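Backups That Come Back: A Conversation With Hadiza Lawal

Dec 1, 2018

Hadiza Lawal has spent most of her career recovering files for other people. As head of information security at Kimetti, a firm that manages computer systems for small offices, she is responsible for the backup policy that covers every client under contract. She met with the editors of this newsletter to discuss why so many organizations keep backups and so few of them ever try to restore one.

Ms. Lawal began with the matter of terms. In her view, a great deal of trouble comes from calling any second copy of a file a backup.

"A folder that syncs to the cloud will copy your mistakes as quickly as it copies your work," she said. "If you delete a file on your laptop, the service deletes it everywhere else. If ransomware scrambles the file, the scrambled version goes up too. Some services keep older versions for a while, and people should find out how long. But sync was built so that you can work from two places. It was built for that and it does that well."

Under Kimetti's policy, a backup must be kept apart from the system it protects, must hold more than one version of each file, and must be out of reach of the account that an employee uses every day. The last requirement has drawn the most complaints from clients. Ms. Lawal has declined to relax it.

"The person who reads the email should not be the person whose password can erase the backups," she said. "In an office of eight people that is sometimes hard to arrange. We help them set up a separate login, with its own password, and it stays in a sealed envelope or a password manager until someone needs it."

She traces much of the current policy to an incident in May at Borkari, an accounting practice that had recently become a client. An employee opened an attachment, and the shared drive was encrypted before the end of the morning. The practice had an external hard drive that ran a backup every night. It was plugged in when the attack took place, and it was encrypted along with everything else.

"They had done what they were told to do years ago," Ms. Lawal said. "They bought the drive, they set the schedule, and the little light blinked. I have a lot of sympathy for them." 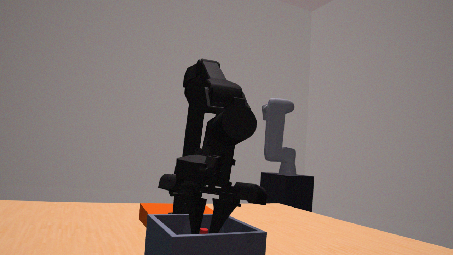
A robot arm over an open bin, computer rendering.

Borkari recovered most of its records from an older drive that a partner had taken home and forgotten. The firm lost 1,099 files for good. Ms. Lawal keeps the list, and she reads from it when she trains new staff. Most of the entries are ordinary: letters, scanned receipts, a spreadsheet of office keys.

The practice now rotates two external drives, and one is always disconnected and stored off the premises. A third copy goes each night to an online service, where it cannot be changed or removed until a waiting period has passed.

Asked how often a backup should be tested, Ms. Lawal answered that the schedule matters less than the method. Kimetti's staff do not accept a message on the screen stating that a job has finished. Each test consists of choosing files, restoring them to a different computer, and opening them.

"You choose 40 files," she said. "Some should be old, some should be from yesterday, and at least one should be very large. Then you open every one. We have seen backups that ran without an error for a year and contained nothing but empty folders, because someone had moved the documents and the job was still pointed at the old location."

One such case involved Khaemba, a property management company with 4,000 tenant records. The company had changed its software, and the new program stored its database in a place the backup did not cover. A routine test found the gap before any harm was done. Ms. Lawal noted that the office manager had asked to skip that test on account of a busy week.

Kimetti has since written its testing steps into an internal guide called Uvelell. The guide asks the client to name who will perform a restore, who will perform it if that person is away, and where the instructions are kept if the office network is down. Ms. Lawal recommends that the instructions be printed.

She was more cautious on the subject of home users. Her advice to them is to buy one external drive, turn on the backup program that came with the computer, and unplug the drive when the job is done. Encryption should be turned on, she said, and the recovery key should be written on paper and stored somewhere other than the desk where the computer sits.

"My own mother does this once a month," she said. "She calls me when it finishes. I ask her to open a photograph from the drive while I am on the phone, and she complains, and then she opens it."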